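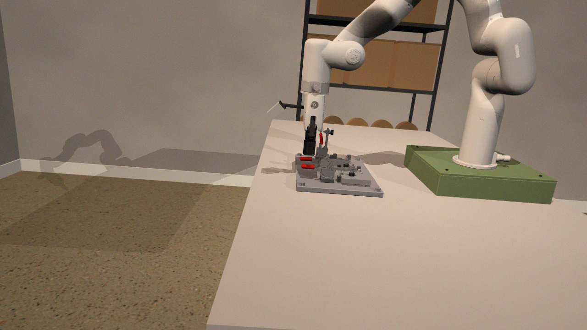

3.2 Course Timing and Commuting Distance

The second part of the analysis concerns when evening courses were held and how far adult learners had to travel to reach them. Enrollment records were obtained from the 2 public training centers in the district, Medora and Cluvden, and cover 1,787 adults who registered for at least one course. Learners who moved out of the district before the end of term were kept in the sample, as their attendance up to that point was complete.

Travel time was calculated from the home postal area to the center by the fastest public route leaving after 5 p.m. This follows the method of Jeon and Seol, although their work used driving times. Few learners at Cluvden reported having regular use of a car - a pattern also noted by Sung in his earlier survey of the Yeom valley - and driving times would have made the center appear closer than it was.

Courses were grouped by subject into office skills, care work, building trades, and industrial technology (Figure 3: rendered view of a gripper closed on a small red handle). The grouping was made from course titles and checked against the printed syllabus where the title was unclear. Bookkeeping for building firms, for example, was placed under office skills.

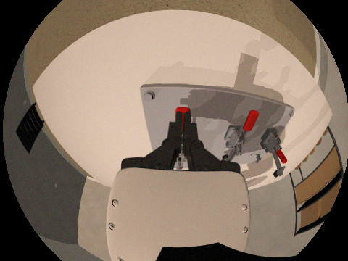 Attendance fell as travel time rose in all of the groups, but the decline was uneven. It was steepest in office skills, where most classes started at 6 p.m. and a missed bus usually meant missing the first half of the lesson. Care work courses began later in the evening and showed a weaker link between distance and attendance. Starting time and subject are therefore difficult to separate in these data, and the estimates for care work should be read with caution.

Household income was available only for learners who had applied for a fee reduction. Bang and Nam suggest that such applicants differ from other adult learners in their working hours as well as in their income, and for this reason income was left out of the main model. A separate model limited to applicants is given in the appendix.

The Gurkomton bus line was rerouted in March of the second year. Terms before and after the change were entered separately, with travel times recalculated from the new timetable. Learners enrolled across both periods were assigned the travel time that applied on the date of each class.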